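Lunch boxes, button tins and one very tidy medicine kit: the Hasau box swap is back

I went along to the Hasau box swap in July meaning to stay 15 minutes, and I came home after lunch with two boxes I did not own that morning. So consider this a report from somebody who is no longer neutral.

If you haven't been, the idea is simple. You bring a storage box you've stopped using, clean and with its lid, and you take home one that suits you better. No money changes hands except for coffee. Serpil Sönmez started it three years ago after clearing out her mother's sewing room, and she told me the first one was basically her, a neighbor and a pile of cookie tins. This time 70 people signed in at the door, and there was a line before nine!

The tables filled up fast. Shoe boxes with proper clip-on lids went first (they always do), then anything with a handle. By ten the cookie tins were down to the dented ones, and I saw a very polite standoff over a fishing tackle box that neither party wanted for fishing. One wanted it for beads and the other for watercolors. Beads won.

The sorting talk was new this year, and I liked it more than I thought I would. Nesrin Kozan worked in a pharmacy for most of her life and she has strong feelings about how people keep bandages. Her rule is that the things you grab in a hurry go on top and the things you need once a year go underneath, and if you have to lift out the thermometer to get to a Band-Aid, start over. She also wants you to write the date on a strip of tape inside the lid every time you go through it. I have done this now. I threw out a cough syrup that I am fairly sure moved house with me.

Her pick for a home kit is a two-tier box with a carrying handle, and she likes the see-through kind so you can tell that something is running low before you open it. Necati Yazıcı, who was sitting next to me, asked whether a plain shoe box wouldn't do the same job. She said it would do the same job badly. He took a two-tier one home. 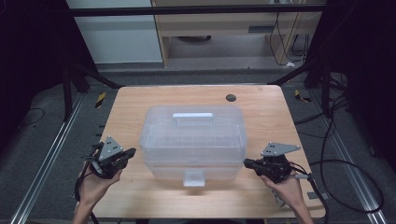

A two-tier box with a white handle and front latch, the style Nesrin Kozan recommends for a home kit.

A word on latches, as it came up a lot. Wojciech Tokarz ran the fix-it corner and had people bringing him lids that wouldn't stay shut. Most of them only needed a wipe with warm soapy water along the seam, where crumbs and old glitter collect. For a latch that has snapped off completely he suggests a wide elastic band and lower expectations. He did get a stubborn sewing case closing again with a nail file, and got a small round of applause for it.

Coffee and the cheese pastries came from Bite, the little place on the corner, and they ran out well before noon – I got the last one and I'm not sorry. The coffee money came to 300, and it's going toward new shelves for the Girkesis reading room, where the swap is held. Ertuğrul Toprak, who looks after the room, says the old shelves are bowing under the atlases and he would like to stop walking past them sideways.

Whatever was left at the end got stacked by the door for anyone to take, mostly deep bins without lids. There were only 5 of them, so if you were hoping for leftovers, come earlier next time.

The next swap is planned for the fall, same room, doors at nine. Bring the lid, bring a bag to carry your new box home in, and please take your stuff out of the old one first. Somebody's spare keys are still at the front desk, on a green ribbon, and Serpil would love to give them back.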